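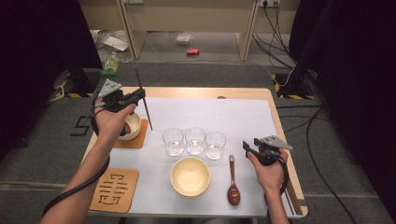

Chopstick and bowl on a paper-covered table.

Hernier recalls 736 roof bars
2024-04-29
Hernier is calling back 736 sets of its Lotcombe roof bars, sold from March. Front clamp can work loose at highway speed. No injuries reported so far. Owners should take the bars off and bring them to any of 32 dealers, free swap, takes 3 days. "Dont just retighten them," said Ekua Laryea, parts manager at the Zaststead store. New clamps carry a 12 month waranty.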